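Fixtures notebook, March 2019

Picking this up from the October pages, where the model stopped agreeing with itself. The job is still the same: build a non-conference schedule for Nirnon that survives one opponent pulling out, and work out what the buyout clause ought to be worth before the contract is signed.

State of things this morning. Cerko have withdrawn from the away fixture. Their own conference game was moved for weather and the only free date they had was ours. The contract says they owe the full guarantee if they cancel inside 115 days, and they did. What it doesn't say is whether a postponement by a third party counts as them cancelling. Our reading is yes. Theirs is probably no. Left it out of the model and treated it as a switch: clause on, clause off.

Ran the replacement search twice. First pass used open dates only, which gave one candidate, Seok, who are in the right division but a long way off. Second pass let us move our own bye week forward. That opened up Brilleo at home, but it puts the bye after the second game, which the coaches will hate, and the band has already booked coaches of the other sort.

Travel. The old sheet had the travelling party at 34, a number that must have come from the golf team or someone's typing. No football squad travels with that. I have taken it out and put the cell in red until athletics send the proper list. Everything downstream of it (hotel rooms, meals, second bus) is wrong in the October tables, so please don't quote from them.

Distance to Seok is 400 miles by road. Over the limit we set for a same-day return, so one hotel night minimum. I had the model charging the night before only, and it now charges the night after as well if kick-off is in the evening. Small change but it moves Seok below Brilleo with the clause off. With the clause on, Seok comes out ahead again, which I did not expect and have not checked by hand yet.

Things fixed today:
– home gate no longer counted for away games (it was, in one branch)
– guarantee money now lands in the year it is paid, not the year of the game
– bye week can't be placed in week one
– Cerko's date freed in the calendar table, it was still blocking the stadium

Not fixed: the win value. At present a likely loss against a bigger side scores the same as a likely loss against a side our own size. For the accountant that is fine. For the schedule it is nonsense, as a heavy defeat two weeks before conference play costs us injuries and the smaller one mostly doesn't. Tried a flat penalty for opponents in the higher division. It pushes the solver towards leaving the date empty, and an empty date has its own cost (season ticket refunds, for a start). Needs a proper number from somewhere. The medical staff keep appearance and injury records by game and I have asked whether we can have them without names.
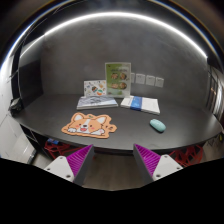
Photo: dark desk with corgi mouse pad, two gripper fingers in front

Second thing not fixed: running time. A full search with movable byes takes long enough that I go and do something else, and then forget which switch was set. Writing the settings into the output file header from now on. If you run it on the shared machine, please do the same, and don't overwrite the clause-off results, they are the only clean set.

On the clause itself. A flat fee is easy to agree and hard to get right. Tried a sliding one, larger the closer to the game it falls. The solver likes it, though it makes us pay more too if we are the side that pulls out. Will draft wording for both.

Next: hand check of Seok with the clause on, using a blank sheet and not the October one. Then ask Brilleo if their date is still open before spending any more time on it.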